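Reading old bones, part two

16 February 2024

I finished the second half of the short course on ancient proteins last week, so these are my notes while I still have them straight. The first half was mostly lab safety and paperwork.

The method we spent the most time on is collagen fingerprinting. You take a chip of bone, soak it in weak acid until the mineral part dissolves, and then cut the remaining collagen into short pieces with an enzyme. A mass spectrometer weighs the pieces. Different animals give different sets of weights, so a scrap too broken to identify by eye can still be called sheep or goat or deer.

Our practice material came from the Landell dig, where they have 268 fragments that had been sitting in bags labeled "unidentified mammal." Each of us got nine. Seven of mine gave a clear result, all cattle or sheep. The other two had almost no collagen left. The layer they came from is dated to 3000 years ago and the soil there is acidic, so I was told not to take it personally.

Thilini Dewan taught the afternoon sessions. She spent a good hour on contamination, mainly keratin from skin and wool sweaters. She also went over glue. Museums used animal glue on broken bones for a long time, and if you don't check the conservation record you can end up identifying the glue.
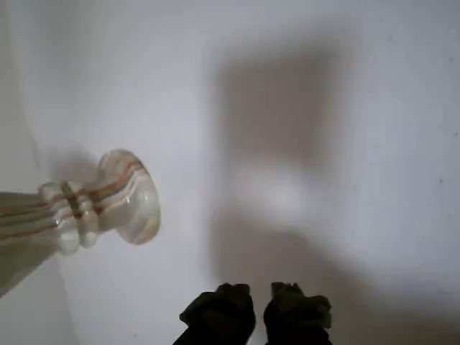

What I still don't understand

The reference library. Brarno, the software we used, compares your peaks against 71 species, and I couldn't find out how the list was chosen. There are plenty of fish and hardly any rodents. If your animal isn't in there, you get the nearest relative with a lower score, and it's up to you to notice the score.

I also want to read more about dental plaque, which holds proteins from food and from mouth bacteria. We only got one slide on it. There is a follow-up course in May and I have put my name down.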